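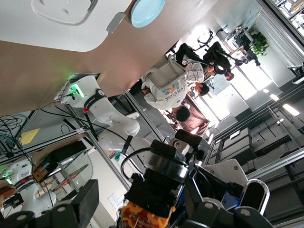 Tray and plate, up by the table's edge.

Search this site
Type a word and press enter
Search

Wooden Tables and the People Who Ruin Them

I have owned four wooden tables and ruined two, which I consider a decent average. The first went to a hot casserole. The second went to a product called, I think, Restoring Cream, which restored it to a condition it had never been in. What follows is what I do now, with the third and fourth.

Find out what you have before you clean it

Put one drop of water somewhere that doesn't matter, such as the spot where your brother-in-law sits. Give it five minutes. If the drop is still standing there like a bead, the top has a film on it: varnish, lacquer, polyurethane, one of that family. If it has sunk in and left a dark patch, you have oil, or wax that has given up, or bare wood. The dark patch will dry out. Most of the advice below depends on which of these you've got, and so did most of the advice I ignored in the casserole years.

Everyday wiping

Damp cloth, then dry cloth. If the first cloth drips when you hold it up, it isn't damp. For grease, a few drops of dish soap in a bowl of warm water will do it. Go with the grain and dry right behind yourself.

Skip the vinegar. I know it is on every list, next to baking soda, and that the two together make a satisfying fizz. They also mostly cancel each other out, so what you are rubbing into your table is slightly salty water with a good reputation. Vinegar by itself will dull some finishes over time, and it makes the dining room smell like a pickle.

White rings

A white ring is moisture caught in the finish, and it can usually be talked out. Try these in order and stop when one works.

1. Leave it alone overnight. Some rings go away by themselves, and you can tell people you treated it.
2. Hair dryer on low, kept moving, a hand's width off the surface. A minute or two, then feel the wood. Warm is fine. Hot is how you get a second ring.
3. Plain petroleum jelly, rubbed on and left for the night, wiped off at breakfast.
4. White toothpaste, the boring kind with no gel, on a soft cloth. This is a mild abrasive, so go gently and expect to wax the spot afterward. Skip it on a high gloss unless you enjoy looking at a dull patch the size of a cookie.

Some people swear by mayonnaise. It's the oil doing the work, and oil comes in a bottle without the egg.

Black rings

Black is worse. Water has gone past the finish and into the wood, often with a bit of iron in it from a can or a flowerpot. Surface tricks won't reach it. You will have to take the finish off and use oxalic acid, sold as wood bleach, with gloves, eye protection and a window open, and rinse it well when you're done. Or you can buy a fruit bowl. I have a very nice fruit bowl.

Scratches

For a light scratch in a dark table, rub a walnut half over it, let it sit a few minutes and buff. It does work, a little, for a while. A wax stick in the right color works better and lasts longer. Pick the one slightly darker than you think you need – a light repair on dark wood looks like a chalk mark, but a dark one passes for grain.

For a dent with no broken fibers, on oiled or bare wood only: damp cloth over the dent, tip of a warm iron on the cloth for a few seconds, lift, look, repeat. The steam swells the wood back up. Don't wander off to answer the phone.

Sticky tops

If your sleeves stick to the table in August, the cause is usually years of spray polish sitting on top of one another. Mineral spirits on a soft rag will take off wax and polish and leave most cured finishes alone. Test it under the table first. Hang the rags outside to dry flat before they go in the trash, and be even stricter with rags that have had linseed oil on them, which can heat up and catch fire in a heap all by themselves. I lay mine over the fence, where they have improved nobody's view.

Oiling

An oiled table wants a thin coat once or twice a year. I do mine in March, before the windows start being open all the time. Thin means thin: wipe it on, wait fifteen minutes, then wipe off everything that will come off. Whatever stays on top turns to glue and collects crumbs.

My neighbor Bernardo Mendes oiled his table every weekend for a month, on the theory that it looked thirsty. You could have lost a coaster in it. It took him two rounds of mineral spirits and a good deal of language to get back to wood.

Trays, mats and plates

Anything that stays put should get moved now and then, because the wood around it changes color and the wood under it doesn't. Lift trays when you move them. A speck of grit under a dragged tray will write its name across the whole top. Felt dots from the hardware store help, if you check them every so often for embedded sand.

Be a little suspicious of rubber and soft plastic mats. Some of them react with the finish and leave a mark that can't be buffed out, particularly in a sunny spot. Cork or cloth is safer. And unglazed pottery sweats, so a saucer goes under it, and something goes under the saucer.

Sandpaper

When all else fails, people reach for the sander. On solid wood, fine, start at 120 grit and work up to 220. On veneer, put the sander back. You have less wood there than you suppose, and you'll meet whatever is underneath it sooner than you'd like.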